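October
By Silvana Rocha

Your skin is the biggest organ you own, and you treat it terribly. You drag it across gravel, poke it with pencils and forget to put sunscreen on it. It puts up with all of this and then fixes itself while you are eating cereal.

Say you fall off your bike and scrape your knee. Blood comes out, which looks dramatic, but blood is mostly water with a lot of passengers. Some of those passengers are tiny bits of cells called platelets. When they reach a torn blood vessel they turn sticky and pile up on each other like kids at the bottom of a slide. Then your body makes a stringy stuff called fibrin, which weaves itself through the pile like a net. Now you have a clot, and the leak slows down.

The top of the clot dries out and becomes a scab. A scab is a free bandage, and you will want to pick it. Everybody does. If you pick it, your body sighs and starts part of the job again.
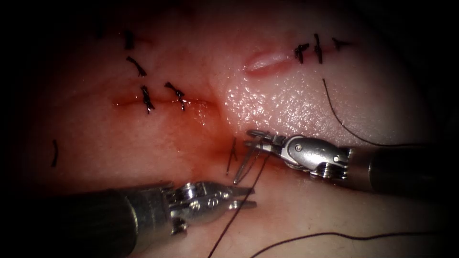 Under the scab, things get busy. White blood cells show up to eat germs and clear away dead cells. The skin near the cut may turn pink or red, puff up a little and feel warm, because extra blood is being sent there. This is normal for a few days. If it keeps getting redder, or hurts more and more, show a grown-up.

Next come the builders. They are called fibroblasts, and they make collagen, a tough protein that works like rope. Meanwhile new skin cells creep in from the sides until they meet in the middle. They do not hurry. When the floor is finished, the scab drops off, usually in your sock.

Deep cuts are harder, as the two sides are too far apart to find each other. A doctor can hold them together with stitches, special glue or little strips of tape – the cells still do all the growing, and the doctor gets the thank-you card.

Sometimes the new collagen goes down in a rush, all lined up one way, and you get a scar. Scars can fade for a year or more. My friend Rajeshwari Lobo has one on her elbow from a shopping cart race, and she tells people it was a shark.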